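Bovby Chores Project: spring progress report
For the Magnusson fund, 9th May

Hello again, and thanks for giving us until after the April demo to get this in! You asked for a plain answer this time on whether the machines can do everyday chores yet, so I'll try to give you one before I wander off into details. Some chores, yes, slowly, if the table is set up in a way they've met before. A whole kitchen or a whole stockroom, no, and I wouldn't put a date on it.

Most of this spring went into putting things back where they belong. It sounds dull but it's half of housework and more than half of shop work (think of a spice rack, or a cosmetics shelf after a busy Saturday). We picked a rack of capped tubes as our practice chore. The tubes are small and they're shiny, and every one has to end up standing in a hole that isn't much wider than it is. 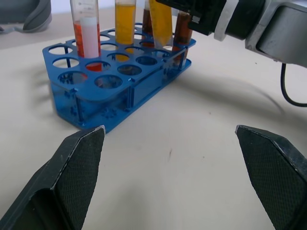

We logged 3,626 tries between the last report and the end of April, and 1,752 of them ended with the tube standing in the rack and nothing else knocked over. I know that's under half. I was a bit glum when I first added it up, but the early weeks drag it down badly, and I'd rather send you the whole pile than just the good days. The misses are mostly the same miss: the tube goes in at a slant, catches on the rim of the hole and hangs there until the fingers let go. A person would feel that and wiggle it. Our arms don't wiggle much yet, though the Kodel software update gave us a first stab at it and I'm pretty excited about where that could go.

Two arms are a lot better than one, by the way. I argued against the second arm in the original budget, so you can have that one in writing! With a pair, one can steady a tube while the other gets a better hold. The price is time, as they have to keep out of each other's way, and a good chunk of every run is one arm waiting politely.

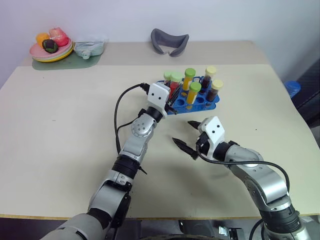 The tube rack chore on the shared table, with plates and fruit at the back.

Clutter is the next thing. A real counter has dishes on it and somebody's snack pouch, and the shop floor is worse. We ran 200 of the tries with extra stuff on the table and the arms got slower, mainly because they took longer deciding where to reach. I want to do a lot more of these over the summer.

Picking up something that's lying flat is still the hard part. Upright tubes come out of the rack fairly well now, but lay one on its side and the arm has to grab it, turn it and then find the hole, and any of those can go wrong.
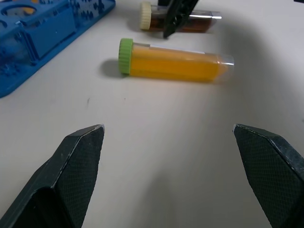
Bovby Workshop | Home and Shop Handling Team

On money, we're fine. The Brirno gripper pads wore faster than I'd planned for, so we bought 110 spares in one go and got a decent price on them. That used up what was left in the parts line. I'd like to move a little over from travel to cover the summer, if you're okay with that (form attached, sorry about my handwriting).

Next up are folding dish towels and restocking a low shelf. The towels worry me more. If you'd like to come by and watch, any afternoon in June works, just give me a day's warning so I can clear you a chair.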